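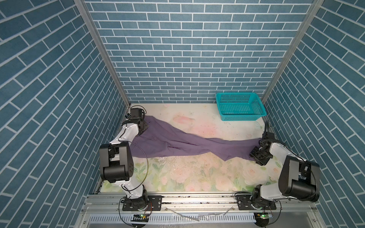 *Purple cloth, two arms, brick wallpaper.*

January 3, 2024

Quick one, I have to be up at five. Clear skies finally, four nights late, and I dragged the scope out to the Sarnau pullout before the moon came up. Cold. Forgot the good gloves. Wore the bad gloves.

Main target was Orion, obviously. Everyone's target in winter. But I wanted to try the new plan: lots of short subs and no guiding. My guide camera has been dropping its connection since October and I'm sick of crawling around in the gravel with a flashlight in my teeth.

Set up went ok. Polar alignment took three tries, the second one I bumped a leg with my boot and said a word. Then focus. Then focus again after the tube cooled down, which I always forget, and then a truck pulled in with its high beams on and sat there for ten minutes eating something. Nice guy. Wanted to see Saturn. Saturn was already down so I gave him Jupiter and he said "huh" and then didn't leave the eyepiece for a good while.

Numbers, for the people who email me about numbers:

- 616 subs kept
- 76 thrown out (wind, one plane, me kicking things)
- ISO 1600, same as always
- no filter

Stacked it when I got home. Core is blown out, wich I expected. The running man area has actual dust in it this time! Faint, brown, kind of smeary, but there. Last winter I had a gray nothing in that corner. I pushed the stretch too hard and the stars went crunchy so I'm redoing it this weekend, will post when it doesn't embarass me.

Dew heater. The Zorkeo strap is fine. It's warm, it stays on, the plug is loose and I taped it. Going back to the Hasetti one for the finder because the Zorkeo is too long and flaps around.

Nazanin Najafi wrote to ask if Sarnau is still dark enough to bother with the drive. Yes, mostly. South is good. West has the glow from the new warehouse lights and it's worse than last year, I'd say don't shoot anything under thirty degrees that way. Gate by the creek was open. Bring something to sit on.

Still want to do the Tshabalala ridge before the winter stuff is gone. Longer drive and the last mile is rutted but the horizon is so low. If anyone has been up there since the snow, let me know if a regular car makes it.

Batteries are charging. Bed.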